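Search this site Enter keywords Go

Unit 3: Perception for Grasping with a Wrist Camera
Handout, November revision
Notes by Ayana Woldegiorgis

Reading before the lab: the Larkine node reference, sections on transforms and masks. Bring your calibration file from Unit 2.

3.1 Where the camera sits

A camera fixed to the wrist moves with the tool. The transform from camera to tool is constant and is found once by hand-eye calibration. The transform from base to tool comes from the joint encoders and changes with every control step. A point seen by the camera is placed in the base frame by chaining the two:

p_base = T_base_tool * T_tool_cam * p_cam

Three errors enter here. The first is the calibration residual, which shows up as a steady offset in the tool frame. The second is encoder and link error, which depends on pose. The third is time. If the image is stamped when it arrives in the queue and the joint state is stamped when it is read, the two do not describe the same moment. On a moving arm the time error is usually the largest of the three, and students tend to look for it last.

In Larkine, use the exposure stamp and ask the transform buffer for the pose at that stamp. Do not ask for the latest pose. The buffer holds 235 entries, and a request older than the oldest entry returns an error that your code must handle.

3.2 The gripper mask

With this mounting the fingers are nearly always in view. They sit close to the lens, they have strong edges, and they are fixed in the image except for the opening motion. A segmenter trained on tabletop objects will report them as objects unless they are masked out.

The mask is a function of gripper opening. Record it at several openings with the arm raised over a plain surface, then interpolate between them. Grow the result by a few pixels. A mask that is too tight leaves a thin rim along each finger, and the rim is reported as a long narrow object that follows the arm.

The mask covers the fingers only. It does not cover their shadow. The shadow shifts with height and with the lamps, so it cannot be recorded once and reused. Wike handles it with a brightness ratio test: a region darker than its surroundings but with the same color ratio is marked as shadow and removed from the object list. The test works on matte white and gray surfaces. It is weak on dark surfaces, where the ratio is mostly sensor noise.

3.3 Wire containers

A wire mesh tray is harder than a solid one for these reasons:

- The support surface shows through the floor. Depth returns are a mix of rod and table, and a plane fit may settle on either.
- The grid gives dense, regular corners. Feature matching between two views can lock on one cell away from the correct match with almost no loss in score.
- Side walls are seen through. A free-space check based on depth alone may treat a wall as open and plan a finger path across it.
- Walls cast a striped shadow, which an edge-based detector may read as more mesh.

The approach used in this course is to fit the tray as a model and stop treating it as a cloud of points. Find the border rods, which are thicker than the grid rods, and fit lines to them. Intersect the lines at a visible corner. The corner and two rod directions fix the tray pose if the tray dimensions are known. After the fit, insert the walls into the planning scene as solid plates, whatever the depth image says.

3.4 Partial views

At close range most objects are cut by the image border. A box drawn around the visible part of a bottle has its center well below the true center when the top is out of view. Any grasp height taken from that box is wrong.

Rule for the lab: a detection that touches the image border may be used for collision checking but not for grasp selection. Flag it as truncated and request a second view from farther back. Skestement plans the second view. It takes the truncated border as input and proposes a retreat along the camera axis, with a small tilt toward the missing side.

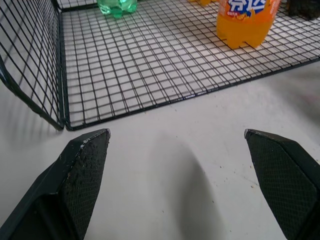 Fig. 3.1. Wrist view at the near corner of a mesh tray. Note the bent joint of the border rods by the left fingertip, the finger shadow on the table, and the orange bottle, truncated at the top.

Work the figure by hand before running the node. Mark the border rods and the corner joint. Sketch the finger mask. List each object in the tray that would carry the truncated flag. The small dark specks to the right should fall below the minimum area threshold; if your node reports them, raise the threshold before changing anything else.

3.5 Lab task

The recorded set is on the Drillov share and has 232 images with joint states. Use 74 of them for tuning and keep the rest for the test run. Report:

(a) corner position error in the base frame, as a median and a worst case
(b) false objects per image, with and without the shadow test
(c) truncated detections wrongly passed to grasp selection

For (c) the target is zero. For (a), plot the error against tool speed. If it grows with speed, go back to 3.1 and check your stamps before touching the calibration.

Submit the node, the parameter file and the plots. Parameters set inside the source code will be returned unmarked.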